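The Umberg Low Cabinet in Black: Nine Months With a Small Box That Holds a Lot

By Joris Boersma
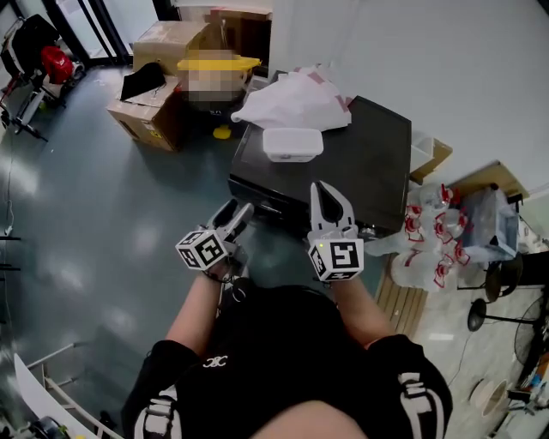
6 min read

I bought the Umberg last July, in the week when we were supposed to be finished moving and were nowhere near it. I had promised myself I wouldn't buy any furniture until every carton was emptied, and I held out for nine days. Then I walked past Timmermans, saw a low black cabinet in the window with a card on it that said $39, and that was the end of the promise. (It was the last of a discontinued finish, I was told. They have had it in stock ever since, so take that as you like.)

I've had a lot of mail about storage furniture from people in small places, and more than one of you asked for this particular piece, so let me tell you what it has been like to live with. I should say first that I'm fond of it. I'll try to be fair anyway.

Getting it home

The Umberg comes flat, in a carton that one person can carry if that person isn't in a hurry. Mine had a dented corner, though nothing inside was hurt. You get the panels, the drawer parts, a bag of screws and dowels, and a folded sheet of drawings with very few words on it. I put it together on the floor after supper with a plain screwdriver and a mallet I borrowed from Hermenegildo Bermúdez downstairs, and I had it standing before I went to bed.

Two things slowed me down. The drawings don't make it clear which way round the side panels go, and the two sides look the same until you notice that the holes for the drawer runners are set closer to the front. I got it wrong, of course, and had to take one side off again. The other thing is the back panel, a thin sheet that slides down into a groove and wants to bow out in the middle. Lay the cabinet on its face and slide it in that way. It goes in like a letter into an envelope.

Check that everything is square before you tighten the last screws. I skipped that step the first time and the drawer rubbed on one side until I loosened everything and started over.

The top

What I use most is the top. It's flat, with no lip or molding, and low enough that I look straight down on whatever I've left there. For a cabinet that lives where people come in and put things down, I find that ideal. A little white plastic tub with a lid, a crumpled plastic bag with pinkish red printing flopped over the back, and there's still room in front to work. In our house it has been a mail table, a place to sort screws, a step for reaching nothing in particular (please don't, it isn't made for it) and, for one long evening, a card table for two.

The flat top also means that things roll off it. A raised edge along the back, even a finger's width, would have saved me from fishing a good many pencils out from behind. I've ended up keeping anything small and round in a lidded tub, which I probably should have been doing all my life.

Black is black, and you'll want to think about that. Dust shows on it by the afternoon. Fingerprints show too, mostly along the front edge where everybody leans. I wipe mine with a barely damp cloth and then a dry one, and it comes up nicely. I tried a spray polish early on and got streaks I could see from the doorway, so I went back to the cloth. On the good side, it looks very smart against a gray or bluish-green floor, and it makes an ordinary corner look as if somebody had planned it.

The drawer

The drawer runs well enough. It doesn't close by itself and it doesn't have a soft stop, so if you shove it, it bangs, and my household contains shovers. I stuck two felt dots inside the frame and that took care of the worst of it. I've had the drawer out twice to wipe the runners, and it lifts out easily once it's pulled all the way forward and tipped up a little.

As for what fits, I keep tape, scissors, spare cables, a tape measure and the instructions for every appliance we own in there, and it still closes. Paper lies flat. Anything tall has to go somewhere else. If you mostly own tall things, you'll be happier with an open shelf.

I wouldn't load it with books. I did that over the winter, in a fit of tidiness, and the drawer bottom began to sag in the middle. I took them out and glued a thin strip of wood across the underside, and it has been fine since.

Compared with the others

Before the Umberg I had a Stundum, which is a bit taller and has a proper handle, and I gave it to my niece when we moved. The Stundum felt sturdier and its drawer was quieter. It was also a nuisance to walk around, and with cartons still stacked behind everything, as they were here for far too long, I wanted something I could see over. The low shape of the Umberg makes a crowded room feel less crowded. I hadn't expected to care about that as much as I do!

I also looked at the Rarkora, which costs over $100 and is handsome, with a very smooth finish. If I were furnishing a living room and meant to stay put, I'd have gone for it. For the spot by the door, where it was going to be bumped by every box that came through, I couldn't bring myself to spend the money.

Would I buy it again?

Yes, and I may yet get a second one to put beside it, if the last of the cardboard ever leaves and shows me how much floor we've got. The corners have picked up a few pale nicks, which I've touched up with a black marker, and the felt dots need replacing. Hermenegildo has come up to look at it and says he'd have wanted two drawers. He may have a point, and he has also had his mallet back, in case he's reading.

If you go to Timmermans for one, ask them to open the carton at the counter and look at the corners of the top panel before you pay. They were perfectly nice about it when I went back in for my sister's.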